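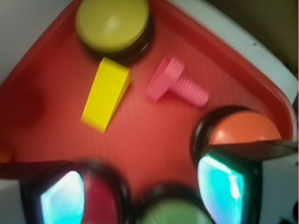 Monday, May 13, 2019

Up at 6 because the rain was loud on the porch roof. Still raining at lunch. The lower bed has standing water at the fence end again, so no planting today. The tomatoes can wait in the shed. They are leggy but they look healthy, and I would sooner lose a week than put them in mud.

Spent the morning on the water bill. Ralden has changed the way it prints the readings, and it took me two goes to see that the big figure is the meter and not the amount owed. The meter says 1,432. I went out in my boots and checked it against the dial and it matched. Paid online. The site logged me out in the middle and I had to start over, but it only took the money once. I looked.

Called Esent after that about the gutter on the north side. They can come in August. I said that was a long time to have water running down the wall, and the man agreed with me and said August. I put my name down anyway. In the meantime I moved the rain barrel over so it catches most of the drip. It was half full by 4.

Lunch was the rest of the bean soup with toast. The bread from the Matubbar market is better than the kind I was buying before, but it goes hard by the third day. Next time I'll cut the loaf and freeze half.

Knee was stiff on the stairs this morning and fine after I had been moving for a while. Same as last week. I skipped the walk to Gemudwood and did the stretches on the living room rug. Didn't do all of them.

Afternoon: sorted the seed box. Threw out the old parsnip seed, which never comes up after the first year, and the lettuce that got damp. Kept the peas. There are 2 packets of beans I don't remember buying, both the same kind, so I'll put one packet along the fence and see how they do. Need string, and new canes for the far row.

Read for an hour before supper. The book has slowed down a lot in the middle and I may not finish it. It's due back at the library Thursday.

Rain stopped a little after 7. Went out and picked slugs off the lettuce with a flashlight. Back door is sticking again from the damp. Bed early.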